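Nusberg House Residents' Meeting
Minutes, April

Present: Cyrill Haslinger (chair), residents from the Dokia and Zwahlen wings. Apologies from the Ceta wing.

The meeting opened at 5 p.m. in the laundry room. The minutes of the last meeting were accepted with one correction: the bill for the new dryer vent was $1,330, and the earlier figure left out labor.

1. Clothes rack and table
Several residents said clothes are being left on the rack for days. It was agreed that anything hung up should be taken down by the next evening. Folded items may stay on the table overnight - after that they go in the bin by the door. Cyrill will put up a new sign.

The table was discussed next. People put their shopping down there while they sort clothes, and fruit has been set out next to clean cloths. One resident wanted food kept off the table altogether. Others felt a plate of fruit does no harm.

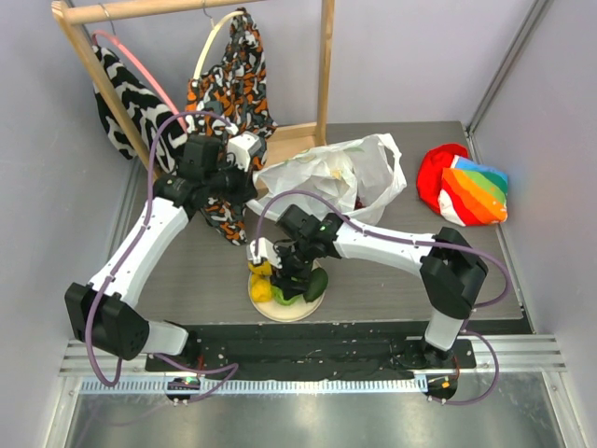 After some back and forth it was agreed that fruit on a plate is fine, but no open food or drinks. Plastic shopping bags should be emptied and taken away the same day. The Zwahlen wing asked for hooks on the wall for bags. Cyrill will get a price, with a limit of $100.

2. Lost clothing
There are 14 unclaimed items in the bin, mostly socks. They will be kept until Friday and then given away.

3. Other business
The Dokia wing reported that the hot tap is dripping again. Cyrill to call the plumber.
The key to the linen closet is still missing. Please check your coat pockets.

The next meeting will be in the same room. The Ceta wing will take the minutes.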